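4.2 What people told me about wiping down

I went into this part of the study thinking I'd get short answers. Who has strong feelings about cleaning a kitchen table? Well, it seems nearly all of the 87 households do! My diary form left two lines for the question, and most people ran right off the page and onto the back (one kept going on a Koller receipt, which I have taped into the binder).

The big split was over when a table counts as done. For some, it's done when the crumbs are gone. For others it has to be wiped, then dried with a second cloth, and skipping that second pass came up again and again as the thing couples bicker over. I coded 613 diary entries for this, and "drying" turned out to be a much messier code than I'd planned for in February.

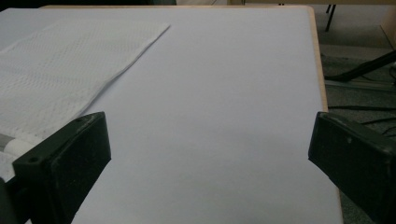 Cloths were the other sore spot. People keep a private ranking of them, good ones for dishes and faces, older ones for tables, the worst for floors, and guests get it wrong all the time. Auer's ranking scheme (Gertraud Auer was kind enough to share her coding sheet with me) has nine levels, and I ended up using only four of them, mainly for my own sanity.

Figure 6. A folded white towel on a white tabletop with a light wood edge.

I'll come back to the floor cloths in 4.3, where the Buson households get a lot more talkative.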